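What the new machines did to our shift

I have worked in the packing hall at Trilis for long enough to remember when the only thing in the building with a motor was the roller door. We pack orders for small shops and for people at home, mostly food that keeps: sweets, crisps, noodles, tea, tins. I have been asked a few times by friends what it's like now that the automation has gone in, so I'm putting it in one place.

The system is called Zenico and it went live in January. It came in two parts. The first part is the shuttles, which bring the tubs to you. Before that we walked. You had a trolley and a paper list, and later a handheld, and you went up and down the aisles and came back to the bench. The second part is two picking arms at the far end of the hall, on what used to be benches five and six. They lift single items out of a tub and put them in a carton. A person stands by to deal with whatever they can't do.

Walking

The walking has nearly gone. I used to do the full length of the hall and back all morning and go home with my feet throbbing. Now I stand on a mat and the tub arrives, a light comes on, I take out what the screen says and press the button. My feet are better. My shoulders are worse, as it's the same reach every time, and when you walked you at least had your arms down for a bit.

I also miss the talking more than I expected. You passed people in the aisles. You'd stop by the tea and hear that somebody's boiler had packed in. At the stations there is a gap between each of us, and the shuttles make a steady whine, so you save it all up for the break. Loukia Tsoukalas, who trained me when I started, says she learnt more about the stock from those chats than from any training day, and I think she's right. If a box had been changed or a brand had moved to a smaller packet, somebody would tell you before you went looking for the old one.

The count

On the old system the hall did 2,230 lines on a good day. A line is one product on one order, however many of it. We were never shown individual figures, though you could work out who was quick. Now each station has its own number in the corner of the screen, and it changes while you look at it. The target is 200 lines an hour at a station. That sounds like a lot and it isn't too bad when the tubs are coming smoothly. When they back up, the number drops and there is nothing you can do except stand there and watch it.

Reece Inskip, our shift lead, asked for the number to be taken off the screens and sent to him instead. It took until the second month, but they did it. He reads out the hall total at the end of the day and that's all. I'd say that made more difference to the mood than anything else since the start.

Jobs

People always ask this first. There were 17 of us on days before the change and the company said there would be no redundancies. There haven't been. What has happened is that when two people left, one to move house and one for the bakery down the road, they weren't replaced. Agency staff used to come in for the busy weeks before Christmas, and I don't know whether they will this year. So it's true that no one was sent home, and it's also true that there are fewer of us.

The new jobs are the ones beside the arms. They pay slightly more and you have to pass a short course. Thabiso Kekana did the first one and now looks after both arms on our shift. He was a picker like me. Most of his day is clearing stops: a packet the arm has dropped, a tub where it has tried the same thing three times and given up, a carton with the flap in the wrong place. He keeps a notebook of stops as well as the official log, as the log only gives you a drop-down list and "item slipped" covers a great many sins.

What the arms can and can't do

Boxes are fine. Tins are fine. Anything with a flat top and stiff sides the arms will do all day, and they don't slow down after lunch the way I do. There were 320 products on the first list approved for them and nearly all of those were boxes or tins.

Bags are where it goes wrong. A bag of sweets changes shape depending on how it landed. The suction cup wants a smooth patch and the bag gives it a crease. Shiny wrappers upset the camera. Tubes are awkward in their own way, because they roll, and a tube lying across another packet will move off as soon as either is touched. Then there are things that lie over one another so that it's hard to say where one ends and the next begins.

Lajos Csizmadia from the maintenance side explained to me that they have tried fingers in place of suction for the soft stock, two padded jaws that close from the sides. It's gentler. It is also slower, and you need room on both sides of the thing you want, and in a full tub there is no room. For now the soft stock all comes to us.

It is odd to find out which part of your job was the hard part. I'd have said it was remembering where everything lived. Putting my hand into a heap and coming out with the right packet never felt like a skill at all. A bag tied in the middle, a small chocolate bar near the top, a purple packet on its side and a red tube lying at a slant are four different grips, and I'd change from one to the next without thinking about it.
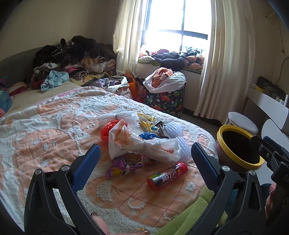
The soft stock bench

From this month there is a bench just for bags, tubes and anything else that won't sit still. Three of us rotate through it. I was pleased at first, then less so, as it means the easy boxes that used to break up the day have gone to the arms and what's left is all fiddly. Rosalie Ortner, our rep, raised it at the last meeting and we now swap every two hours with the people on returns. Returns is dull, but it's a different kind of standing.

We also got a say in how the tubs are loaded. The first idea was to fill them to the brim to save shuttle trips. Anyone who has dug through a brimming tub of noodle packets could have told them what would happen, and Loukia did tell them. Now the soft tubs have a line inside that you don't fill past, and tubes go in standing up along one wall.

Things I'd ask for, if you're getting this where you work

Ask who will see the individual numbers and for how long they are kept. Ask early, when they're still keen to be agreeable.

Ask for the course for the new jobs to be offered to everyone on paid time. Ours was, after some arguing. The first version was two evenings at the Hnatiuk centre in town, which ruled out anybody with children to pick up or a second job.

Ask for the mats to be decent. Ours were thin and curled at the corners for the first five weeks.

Keep a note of what stops the machine and when. Thabiso's notebook got us the fill line. The supplier's people looked at it properly once there were dates beside things.

I've put my own name down for the next course. I'm not sure I want to stand by an arm all day, but I'd like to have passed it. There's talk of a third arm for the autumn, and Lajos is already measuring up benches three and four.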